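Small Boxes, Kept Open

April 30, 2023

Most advice on keeping a house in order begins with getting rid of things, and I have no quarrel with that as far as it goes. My complaint is with the second step, the one where you go out and buy containers for whatever is left. People buy them too big, they buy them with lids, and six months later they have the same mess in the dark.

I did it myself. When we moved to the house in Wukville I bought 20 matching bins from the Urkora line, the deep ones with the snap lids, and I filled all of them in one weekend. They looked fine on the shelves. I wrote on masking tape what was in each one: Craft, Games, Cables, Kitchen Extra. Then I stopped opening them. When I needed a glue stick I bought a glue stick, because the glue was in Craft, Craft was under Games, and getting at it meant moving two heavy bins to the floor and back up again. By the following March I owned 21 bins and four glue sticks.

A deep bin with a lid is a good thing for winter blankets. It is a bad thing for anything you use more than once a month. Small objects sink in it. You can't see the bottom, so you dig, and when you dig you stir, and the next time the thing you want is somewhere else. A child will not dig. A child will tip the whole bin over, and I don't blame the child.

What I use now for everyday stuff is small and open. Some of it is plain plastic without a lid, some of it is shallow cardboard trays that came with groceries. Nothing is deeper than my hand is long. If a container fills up, I don't get a bigger one. I take something out, or I admit that I have two kinds of thing in there and start a second container next to the first.

The usual objection is dust. Yes, open containers get dusty. I wipe them when I wipe the shelf, and it takes a minute. I would rather have dust on the rubber bands than not know where the rubber bands are. The other objection is looks, and I have less patience with that one. The catalogs show shelves of closed boxes in cream and gray, and nothing in the picture tells you what anyone in that house does all day. I have seen rooms like it in person. They are restful to stand in, and you can't find the scissors.

There is a middle kind, the small container with a lid that stays up by itself. I used to think these were silly. A flip lid on something the size of a coffee mug seemed like a toy version of a real thing. But a lid that stays open behaves like no lid while you are working, and it closes when you are finished for the day, so it suits a desk or a work table where scraps pile up. The kind where you have to hold the lid up with one hand is useless, since you need that hand. I had a Birhane one like that for a year and the lid ended up in the recycling.

Color matters more than labels do, at least for small things. I can find a bright object in a pale container from across the room. I can't read my own handwriting from across the room. White or clear plastic is dull to look at, but it lets you see what is in it, sometimes right through the side. Dark containers hide dark things. I lost a black pen cap in a brown box for most of a winter, and the box had nothing else in it.

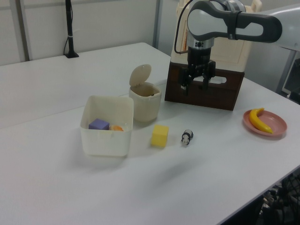
The table is the other half of this. Whatever you sort has to come out somewhere, and that place should be flat, light-colored and clear enough that one stray piece shows up. Ours is an old kitchen table from the Prirnska outlet, painted white, nothing special. Before it we sorted on the rug, and the rug ate things. On a white surface a block or a bead has nowhere to hide. You put it where it goes and you are done, or you leave it there on purpose, and then at least everyone can see that it's been left.

I will say a word for leaving things. A lot of tidying advice treats one object on a table as a failure. I think a table with a thing or two on it is a table in use. The trouble starts when there are so many that you stop seeing them, and then a plate goes down on top. If every object has an open container within reach, getting back to a bare surface is a short job, and a short job gets done. I have 1000 small things in this house by my own count, made on a rainy day when I had nothing better to do, and I can put my hand on nearly all of them.

The big bins still have their place. Mine hold the blankets, the tent, the baby clothes we aren't ready to give away. They sit high up and I open them twice a year. Some went to the thrift store, lids and all, and a neighbor took the rest for the garage.

If you are about to buy storage, buy less of it and buy it shallow. Try it with a shoebox first – leave the lid off – and put in it the things you looked for this week. Keep it on the table for a few days before you decide where it should live. Ours started by the window and ended up next to the phone charger, where people empty their pockets anyway.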